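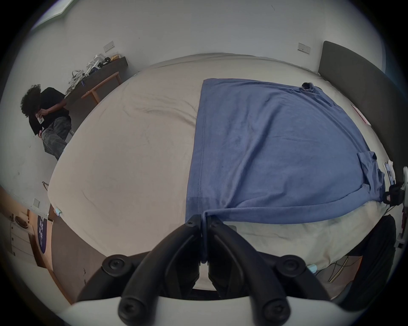
Walla slow cooker loan scheme, Radlow
Second progress report to the Watkins Fund
Prepared by Brollunia Food Projects, April 9, 2020

Search this site
Enter keywords
Go

You asked in your last letter whether the loan scheme has changed what people in Radlow cook at home. We don't know yet, and we would be wary of anyone who said they did at this stage. What follows is what we can stand behind, and then what we can't.

Since the grant began we have lent 132 slow cookers, each with a recipe folder and a starter bag of dried beans, barley and stock cubes. Of those, 20 have come back early. We have handed out 1,511 recipe cards, a figure that looks very good in a table and should be treated with care. A card handed out at a school gate is a card handed out. Some of them were on the pavement by the bus shelter the same afternoon.

Loans

The loan period was set at six weeks in the bid. This was too short. Most households spent the first week or two with the pot still in its box, and by the time they had tried two or three dishes we were writing to ask for it back. We moved to open-ended loans in the second half of the period and complaints stopped, but so did most of our contact with borrowers, and the feedback forms dried up with it.

The early returns are worth more to us than the happy comments. The main reasons given were cost of running (a worry more than a bill, as far as we can tell), not liking the smell in the flat all day, and the size of the pot. We bought one size for everybody on the supplier's advice. It is too big for a person living alone, and a half-filled pot of lentils dries out round the sides. If there is a next order we would split it between large and small.

Recipes

The bean chilli and the chicken with barley are the two that people mention. The fish stew was a mistake and has been dropped. Four of the cards gave quantities in grams only, and plenty of kitchens have no scales, so the reprint uses mugs and spoons as well. The rice pudding card had the wrong cooking time on it for the whole of the first print run. We are sorry about this — it was our error and not the printer's. 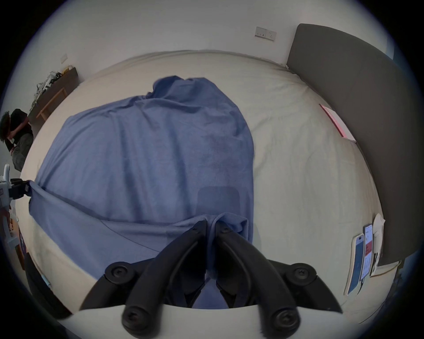 One borrower told us that the chilli was fine, but she had been making chilli for thirty years and what she had wanted was help with the weeks when there was nothing to put in it. She asked whether we had thought of lending her the shopping and keeping the pot.

We have no good reply to that. The bid assumed that people lacked a method. Quite a few of them lack ingredients, and a slow cooker does very little about an empty cupboard. The starter bag helps for two or three meals. We would rather say so now than have it come out in the final evaluation.

Taster sessions

Attendance across the tasters was 215, which counts visits and includes the same faces many times over. We did not keep a proper register at the first sessions, so we can't tell you how many different people that is. The tasters are popular. Whether they lead to any cooking is another matter; a free hot lunch is a perfectly good reason to come along, and we suspect it was often the only one.
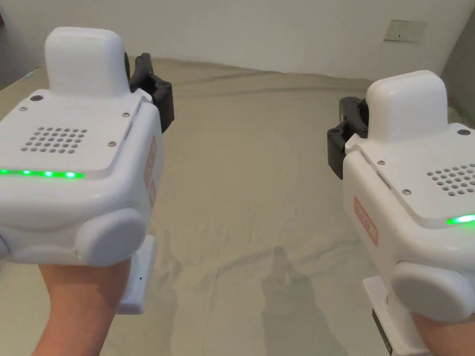
All sessions have been stopped for the time being, along with collections and returns. Pots already out on loan will stay where they are, and we have written to borrowers to tell them not to bring anything back. The remaining stock is boxed and locked away. We have been asked by several people whether we could run the tasters as online videos. We are not keen. Slow cooking is dull to watch, and the borrowers we most want to reach are the ones paying for data by the day.

Spending

Equipment is on budget. Print is over, owing to the rice pudding. Venue hire is under and will stay under while the halls are shut. With your agreement we would like to move the unspent hire money into starter bags, delivered to the doorstep with no form to fill in. Please let us have a yes or no on this before the end of April, as the wholesaler is already limiting orders of dried pulses.

The home cooking survey promised in the bid has not gone out. The draft asked people how many times a week they cooked from scratch, and when we tried it on a few borrowers they gave whatever answer they thought we were after. We are rewriting it as a simple food diary, three days long, and will send you the new version before it is used.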